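4.3 用遥操作方式录制示教：双臂装袋任务

本节说明如何用两只主手遥控工作台上的两只从臂，录制“把小包糖果和零食放进纸袋”这一任务。开始之前，请先完成 4.1 节（上电与回零）和 4.2 节（主手与从臂配对）。如果您只想重放已有的动作，请直接看第 5 章。

本手册里，“左臂”和“右臂”都是从操作者坐的位置看的，也就是面对工作台、两个底座在您这一侧的时候。软件 Plandeck 的界面也用同样的说法。旧版手册是反过来的，如果您手里还有旧版，请不要混用。

4.3.1 准备

（1）检查两个底座的安装板，螺丝不可以有松动。用手轻轻推大臂，如果感觉底座有晃动，请先拧紧再上电。

（2）检查线缆。肘部附近的线要留出一段松的长度，不然手腕转到最大角度时会拉紧插头。但是线也不可以太长，太长会挂到台面上的东西。

（3）把纸袋打开，竖直放在台面靠里的位置，两根提手向上。袋口要完全撑开。新的纸袋有折痕，容易自己合起来，请先用手把四个边压一压。

（4）把零食包散放在台面上。不要排成一行，也不要每次都放一样的位置。包装之间可以离得近，也可以有一点点重叠，但是第一次练习的时候请分开放。

（5）打开 Plandeck，新建任务，任务名称填英文或拼音，不要有空格。录制次数默认是 200，可以改小。

注意：台面上可以有工具等别的物品，不必全部清走。但是它们不可以在右臂的底座和纸袋之间挡路。

4.3.2 两只手臂的分工

这个任务里，左臂负责扶袋，右臂负责抓取。左臂在录制期间移动很少，但是请您的左手一直握着主手，不要放下来。如果左手离开主手，主手会因为自己的重量慢慢下沉，左臂会跟着下沉，纸袋就倒了。
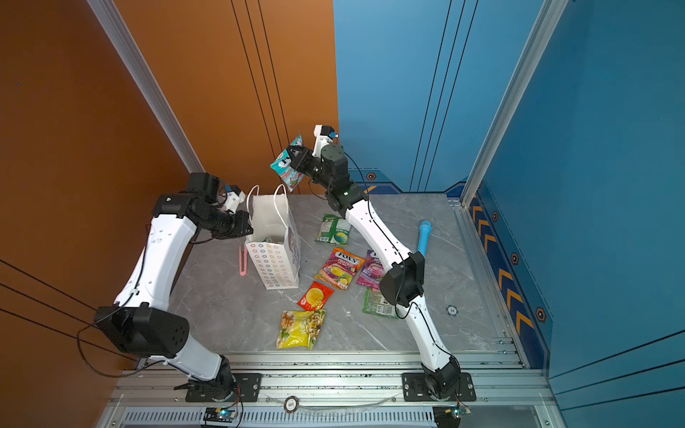

右臂的动作分四段：接近、夹住、抬高、放下。每一段之间不需要停很久，但是要有清楚的变化。Aslak Dalen 在培训时常常要求新同事把四段念出声来，刚开始可能觉得奇怪，练过几遍以后手会稳很多。

4.3.3 录制步骤

1. 两只手握住主手，踩一下脚踏开关。屏幕左上角的圆点变成红色，表示已经开始录制。

2. 移动左臂到纸袋提手的旁边，让夹爪扶住袋子。用力要小。纸袋如果变形，请退开一点再来。

3. 移动右臂到一个零食包的上方，夹爪张开，两个手指对准包装的封边。封边比中间薄，夹住以后不容易滑。

4. 慢慢向下，直到手指碰到台面。请不要继续压。如果听到电机有“嗡”的声音，说明已经压得太多，要马上向上抬一点。

5. 合上夹爪，等 2 秒，再向上抬。

6. 抬到比袋口和提手都高的位置，然后水平移动到袋口上面。请不要从侧面直接推进去，包装会碰到提手。

7. 让包装对准袋口，再往下一点，张开夹爪。

8. 右臂先竖直向上离开，然后回到台面上方，去拿下一包。

9. 全部放完以后，两只手臂回到起始姿势，再踩一下脚踏开关。圆点变成灰色，表示这一条已经保存。

如果中间掉了一包，不要停止录制。请把它重新夹起来，继续做完。这种带有“失败后再来一次”的数据对训练有帮助。但是如果包装掉到台面外面，手臂够不到，请按键盘上的 Delete 键，丢掉这一条，重新摆放后再录。

小心：录制期间，请不要把手伸进工作区里去扶袋子或者捡东西。需要伸手的时候，先踩脚踏开关停止，再按下急停按钮，确认两只手臂都不动，然后才可以伸手。

4.3.4 关于包装的几点说明

软的、里面空气多的包装，夹住中间时会鼓起来，从手指里滑走。请夹封边或者夹一个角。

表面发亮的包装会反光，腕部相机有时看不清边缘。可以把工作区的灯调暗一级，或者把包装换一个方向。请不要在包装上贴胶带，因为模型会学到胶带，以后没有胶带就找不到包装。

包装被夹很多次以后会变皱，封边也会变软。Clekumberg 实验室的做法是每录 23 条换一批新的，您可以按自己的情况决定。

4.3.5 检查录好的数据

录完以后，请在“回看”页面至少看前三条和最后三条。主要看下面几点：

- 左臂是不是一直扶着袋子，有没有中间离开；
- 右臂抬起的高度够不够，有没有擦到提手；
- 每一路相机的画面有没有卡住或者变黑；
- 开始和结束的姿势是不是一样。

如果右臂的画面比左臂晚，多数是线缆接触不好。请关机，把腕部的插头拔下来再插一次。如果还是一样，请记下错误代码。代码 1305 表示主手和从臂的时间没有对齐，需要回到 4.2 节重新配对，已经录好的、带有这个代码的数据不可以用来训练。

不合格的数据请移到“待定”文件夹，先不要删除。Aiman Goh 负责定期检查这个文件夹，有时候里面的数据剪掉开头几秒还可以使用。

4.3.6 结束工作

先让两只手臂回到休息姿势，再关电源。顺序反了，手臂会突然落下来，可能砸到台面或者纸袋。关电源以后，请用一只手托住右臂的前段，确认它已经放稳，再松开手。

主手请挂回支架，不要放在椅子上。

本节最后修改：9/14/19，修改人 Eskil Løken。4.3.4 的内容计划在 October 的版本里补充硬盒包装的夹法。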